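My project was on what happens to a car's rego when the car moves house but the owner forgets to tell anyone. I picked it after my own notice went to my old flat in Perow and I drove around unregistered for 17 days without a clue. Mum still brings it up.

The question I handed in back in February was pretty simple: do people who get their renewal by email pay on time more often than people who get it in the post? My supervisor, Oana Rusu, made me narrow it down to private cars, no trailers and no motorbikes, and looking back I'm very glad she did (I'd still be cleaning the spreadsheet otherwise).

I put together an online survey and got it out through the student noticeboard, two car clubs and the community page for Lusau. I ended up with 823 responses, a lot more than I'd planned for! Once I'd taken out the half-finished ones and everybody who didn't own a car, I had 497 I could use. I asked how the last notice arrived, whether they'd moved in the past 3 years, and whether they'd ever paid late. 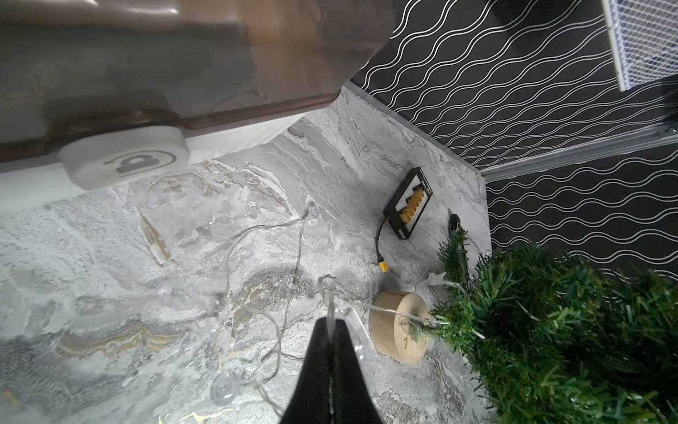 Sorting the answers took way longer than collecting them. I'd left the "how did your notice arrive" question as a free text box, which I will never do again. People wrote things like "the usual way" and "my husband does it", and one person gave me a whole paragraph about a dispute over a tow bar. I coded them all by hand into email, post, app, someone else and no idea, then Rattanakul from my tutorial group coded a batch separately so we could compare. We mostly clashed over "someone else".

The email people did pay on time more often, but the gap nearly vanished once I split out the ones who'd moved. Moving was the big thing. If you'd stayed put, post worked fine. If you'd shifted house, your licence address usually got updated and your vehicle address often didn't, and plenty of people told me they thought it was all one record. So did I, to be fair.

I also wanted to compare Lusau with Rirumik, but I only got a handful of replies from Rirumik and Oana told me to leave it out of the results and mention it under limitations. The other limitation is that car club members are probably keener on paperwork than your average driver, so my late payers are likely undercounted.

If I did it again I'd use tick boxes, start the ethics form a month earlier and ask whether people had set up a reminder on their phone. Quite a few mentioned one without being asked, and I had nowhere to put it.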